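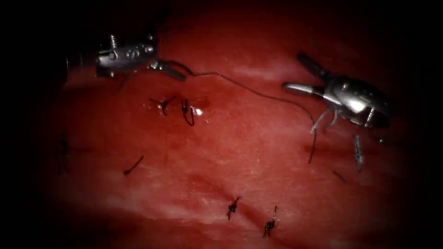
Re the mending night, yes I'm still doing it, 7 pm at the Stidstead hall, side door. Bring your own scissors, mine are shot. A few of you asked what thread to get and I keep giving different answers so let me try to settle it. For canvas and heavy denim get the waxed polyester, dark, and don't pull it tight right off. Leave the thread slack in a long curve like the one in the picture, check where it's going to lie, then draw it up. Most of the puckering I saw last month was people yanking on every stitch. Same for the tent flys, only finer thread.

Kadir Erdem wrote:
> Couple of questions before I order anything. Is the Mestach thread
> the one you liked or the one you hated? I can get up to 8 spools
> at the shop price. Also do we still have the leather needles or did
> they go to Resatside with the other box? And I have that backpack
> with the strap torn clean out, is it worth bringing or should I
> just give up on it.

Liked it. Hated the other one, the cotton, it rots if you put it away damp. Get whatever they'll let you have, I'll pay you back at the door. I need 2 for myself.

Leather needles, no idea. Woo-jin Chae packed that box so ask him, he's on the list but doesnt read it much, better to call. If they're at Resatside somebody driving over in August could pick them up, no rush, we only have the one pair of boots waiting and those need a real cobbler anyway.

Bring the backpack. Strap torn out is fine as long as the seam allowance isn't shredded. If it is we put a patch of webbing behind it, box stitch with an X, done. Wash it first please!! Last one had a banana in it.

Other stuff
- machine with the bad tension is back from Ó Ceallaigh, bill was 172, ouch. Please dont run the heavy thread through it, hand sewing only for that
- zippers: I can do sliders, not whole zippers, not in one evening
- need someone to bring teh extension cord again, the long one

Out til tonight, will answer the rest then.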